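Play produce set with orange basket

Sutonton play food, sold by Drorkitz
Item 400-13

A set of artificial fruit and vegetables for play shops, home corners and sorting games. The basket is orange plastic with blue lettering on the front, and clear plastic bags come with it so that children can pack what they have chosen.

The set includes a green lettuce, a lemon, yellow and red peppers, a bunch of dark purple grapes and a mango. Pieces are close to life size and can be held in one hand by most children over the age of 4.

Basket, produce and clear bag on a woodgrain table 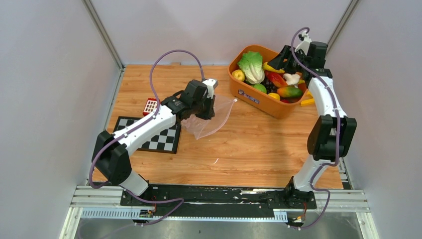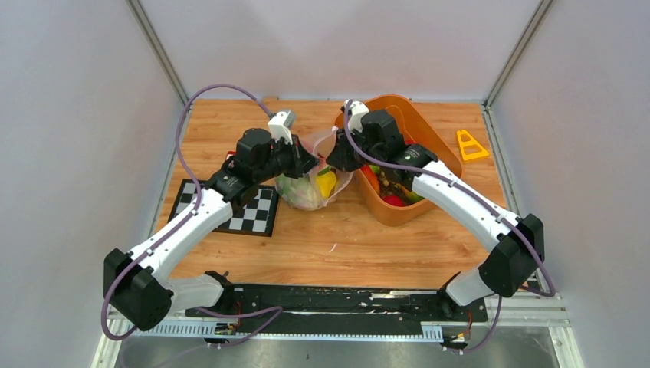

Bags are thin and will crease with use. They are supplied flat in packs of 13, and refill packs can be ordered separately. Keep them away from babies and children under 4, and put them out only when an adult is at the table.

Cleaning
Wipe the produce with a damp cloth and a little washing-up liquid. Do not put it in the dishwasher. The grapes take longest to dry, so hang them up by the stalk overnight. The basket can be rinsed under the tap.

Storage
All the produce fits in the basket if the lettuce goes in first, upright at one end. Do not stack anything heavy on top. The peppers will dent if they are left under a weight for long.

Ordering
Single sets are sent in a plain carton. Schools and nurseries ordering 4 sets or more should write to Pornthip Chaiyaporn in the Drorkitz sales office, who will send a quote with carriage included. Spare pieces are sold one at a time, apart from the lemon, which is out of stock until September.

Returns
Unused sets can be sent back in the original carton. Opened packs of bags cannot be returned.

Page updated 12 Jul 2018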